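Ticket 123: Small item pick is not reliable, tabletop tidying task
Opened by: Boonsong Sukprasert
Site: Ullcombe
Status: Open
Assigned to: Szabolcs Dudás

Dear colleagues,

I open this ticket because Skimex has asked us again if the two-arm machine is ready for simple clearing work, both in a home kitchen and at a packing bench. I must give them an answer in November and I want it to be a fair one.

The task is to clear a drink can and a small flat disc from the table. The can goes to the left arm and the disc to the right arm. The clear box between them must stay where it is. 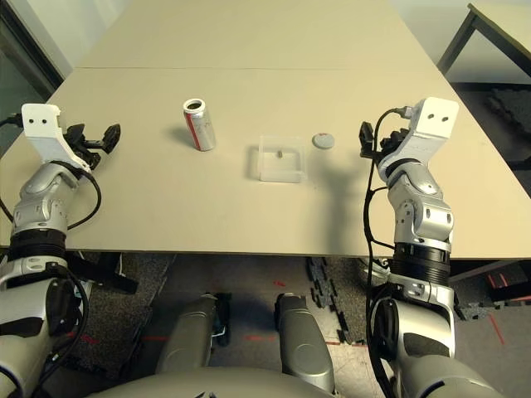 In the last session I made 44 attempts. The can was picked and put away in most of them. The disc was the problem, with only six good picks. Usually the fingers close above it, or they push it along the table until the arm has no more reach. I have already done the following:

- calibrated both wrists again
- lowered the approach height for the right arm
- reduced the closing speed by half

The third change helped a little. The first two made no difference that I can measure.

Comment from Hiu-tung Yuen, 14:10
Could you please check the lighting? At Pavico we had similar trouble when the shadow of the arm fell over the part. The depth reading became noisy and the height was wrong by a few millimetres. For a can this does not matter. For a flat thing it is everything.

Comment from Boonsong Sukprasert, 15:35
Thank you, this was useful. I repeated the test with only the can and the clear tray, to see if the transparent plastic is also a cause.

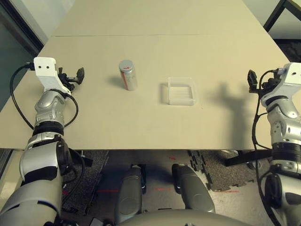
Can a customer use the machine for clearing a kitchen table today?

Only if the things on the table are tall, firm and not transparent, and if a person stays near. Cups and cans are acceptable. Coins, lids and thin plastic still need a human hand.

Comment from Poonam Katiyar, 16:20
I would not promise more than this to Skimex. A person clears such a table in a few seconds and our cycle is around 23 seconds for one item, when it goes well. For the packing bench it may be enough, if the parts always come in the same position. For a home I think it is too early.

Comment from Szabolcs Dudás, 16:45
I agree with Poonam. I will prepare thinner fingertips for the right gripper and a second lamp on the other side. Please keep the Tai planner on the present version until then, otherwise we cannot compare the results.

Next step: repeat the disc test after the new fingertips are fitted. Boonsong to update.

Recent tickets
Left wrist cable touches the table edge
Tai planner stops after emergency reset
Towel folding: second corner is not found
Request from Pao-chu Wei: log export to spreadsheet
Dishwasher loading, plates only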